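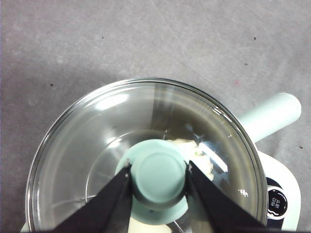
Kumiko Matsuda wrote in to say that the new Dalon app has moved its settings again, and that she now finds them by opening the wrong menu first, on principle. She is right. Settings used to live under your initials. In June they went behind a row of dots, and with the last update they have slid into a drawer that opens when you swipe from the left, unless you are on a list, in which case swiping from the left deletes something.

Dalon calls this a calmer layout. It is certainly quiet in there. Four icons along the bottom have lost their labels, and two of them are circles.

Compare Cosen, which looks like a tax form and has kept its Save button in the same corner for some 18 versions. I have never once thought about that button, and I'd like to shake the hand of whoever left it alone.

Several of you asked whether labels can be switched back on in Dalon. They can: open the drawer, choose Display, then Comfort, then scroll past the wallpapers. The switch is called Hints. You will need to turn it on again after each update.

Next issue: Sisodia's onboarding tour, which I have been trying to skip for most of a fortnight. Replies to the usual address please, and if anyone has found the undo in Dorkix, do say where.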